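4.3 Setting up the wrist view in Vurport

Do this section after the arm has been homed and before any grasp program is loaded. Vurport must be connected to the controller, with the status light in the top bar showing green.

1. Open Perception > Sources and choose Wrist.
2. Set the stream timeout to 3000 ms. Shorter values cause false dropouts on a busy network.
3. Select Freeze, then Draw Mask. Trace the parts of the gripper that stay in view when the arm moves.
4. Save the mask under a new name. Names are limited to 16 characters.

Note: A mask belongs to one finger set. If you change fingers, draw a new one.
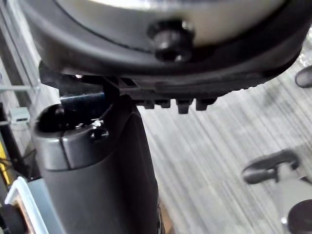

5. Clear Freeze and jog the wrist slowly through its full range. The mask should stay on the gripper at every angle.
6. Open Planning > Near Field and turn on Hold on Close Object. Leave the point limit at 1000 for the first run.
7. Press Apply. The planner restarts, and motion commands are refused until it reports Ready.

Caution: Do not mask background items. The planner ignores everything under the mask and may drive the arm into it.

If the planner stops with code 21, the mask file is missing or unreadable. Go back to step 3.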